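Garkeck Workshop News: What the hanger taught us

If you came by the laundry cell this month you'll have heard a lot of excited arguing, and I want to tell you why, because this is my favorite fault in ages!

The short version is that our arm was supposed to hang up a garment and let go of it. On run 443 it closed on the cloth and on a hanger wire together, pulled upward, and kept pulling until the wrist force limit tripped and everything stopped. No injuries, one bent hanger, and a lesson about thin pink things that we should have learned back in August.

We'd been feeling pretty good up to then. The Rurden controller had logged 2758 grasp attempts on towels and T-shirts, and the stops we did get were boring ones (a loose cable, a full disk). Then we moved on to hangers and the drying rack, over the black marble-patterned surface, and the logs got a lot more interesting. 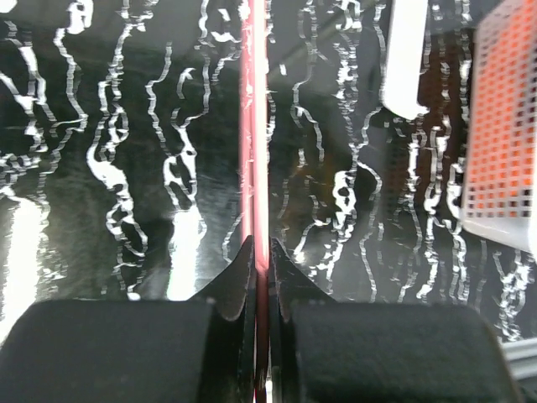
Fingers open above the marble pattern, pink stripe right in the gap.

Look at how much is going on in that wrist view. The white squiggles are everywhere, there's glare on the left, and the software has to decide which of those lines are objects. Our segmentation step, which Trương wrote the first version of, was treating narrow bright shapes as part of the background pattern once the hand got close. A pink stripe running straight between the fingertips simply dropped out of the object list. As far as the planner knew, the space between the fingers was clear, and it was free to close.

So we went back through the recordings. It took two long evenings and a lot of noodles, and it was so worth it. We pulled 1000 close-range views and checked each one for a thin object that the planner had ignored. The trouble showed up most with patterned fabric, where the camouflage print gave the software plenty of edges to latch on to and the wire got lost among them.

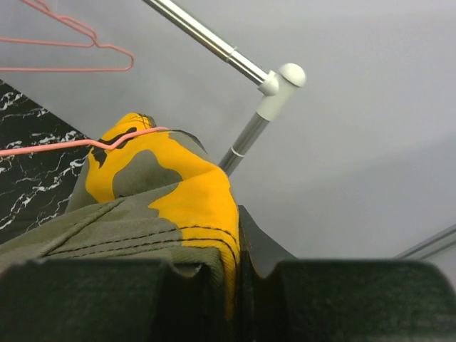 A folded piece of cloth in the grip, with the hanger bar crossing higher up.

With the bar well above the fingers like that, the software has a fair chance: the wire crosses the cloth sideways and there's pale gray behind much of the view. The bad ones have a rod running down the middle, lined up with the gap. From the wrist camera that's the worst direction there is, as you can't easily tell whether the rod is in front of the fingers or between them. Run 443 was exactly that sort of case.

The force limit did its job, and I'm very glad we had argued for keeping it low. But it only acts after the arm has started pulling, and by then a light rack can tip. The Drinar safety relay never came into it at all, as it watches the fence and the stop button and has no opinion about hangers.
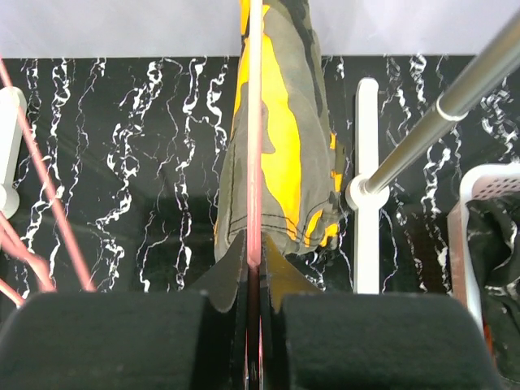 By Guangming Yan

Three changes went in on March 19, 2023. First, any long thin shape that enters the gap between the pads now counts as an obstacle, whatever color it is and whatever is behind it. Second, the hand closes in two stages, with a small sideways wiggle in between. Cloth gives when you wiggle it and a rod mostly doesn't, so the motor current tells us a great deal (this was such a fun afternoon of testing). Third, the first bit of any lift is slow, with its own lower force limit.

The cost is speed. Each pick takes longer than it used to, and a few perfectly good grasps get refused, mostly where a fold in the fabric looks like a wire. I can live with that for now. If you're running the older build, please update before you put anything with a hanger in front of the arm, and keep your hands off the rack while it is lifting, even if it looks stuck. Press stop first, wait for the amber light, then open the gripper from the panel.

The fault report is filed as number 2149 on the shared drive, with the force plots attached. Do have a look at the second plot, the one with the big spike! If you've had a similar stop on your own setup, send me the log and I'll add it to the report.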